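This website uses cookies to remember your settings. Accept | Manage

Why my segments were too long
Reading time: 3 min
Print this page | Send by e-mail

Since March I am working on the small program that cuts our recordings into pieces before they go to training. In the repository it is called Prerus, after a folder name which somebody typed wrongly and which stayed. My task sounded easy: find the moment when a fold begins and the moment when it ends.

The material is a striped mat on a wooden table, with a gripper in each hand.
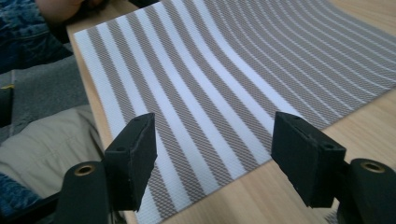
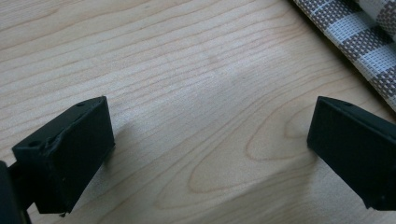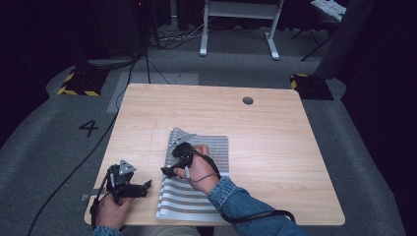 My first version looked only at the opening of the fingers. When the opening became smaller than a threshold, I said "start", and when it became larger again, I said "end". On paper this is fine. In practice people close the fingers a little while they are thinking, or they let go and take the same corner again a moment later. From 294 recordings I received more than 700 segments, and many of them had no fold inside.

Then I made the opposite mistake. I joined all segments which had a short pause between them, and the pieces became so long that two different folds were living in one segment. Ross Matheson, who trains the policy, wrote me a very polite message with a plot attached. The policy had learned to wait in the middle of the table.

What works better now is a second signal. I take the image from each gripper and compute how much the picture changes in the area between the fingers. Bare wood gives a low value when the hand is slow, although the grain gives more texture than I expected. Stripes are more difficult. When the cloth bends, the lines bend too, and my optical flow slides along them as if they were a barber's pole. I spent nearly a week on this before I understood that the flow was not broken – it only had no information in that direction. Now I ignore the component along the stripe and keep the other one.

The third problem was time. The head camera and the gripper cameras do not share one clock in our setup, and I had a constant shift of 31 milliseconds in my export script. It was my own error, I read the stamp after the decoding and not before. I moved one line and the shift went away.

I checked 25 recordings by hand after these changes. In most of them the cut is where I would put it myself. The bad ones are still those where one hand holds and the other does nothing for a long time. For these I want to try one label per hand and join them later, but Ross is afraid that it will break the loader, and he is probably right. The loader is from the Haldane branch and has almost no tests.

If you have a good method for flow on repeated patterns, please write to me. I have read the usual papers, but perhaps not carefully enough.

Print this page | Send by e-mail

Get new posts in your inbox. Enter your e-mail address to subscribe.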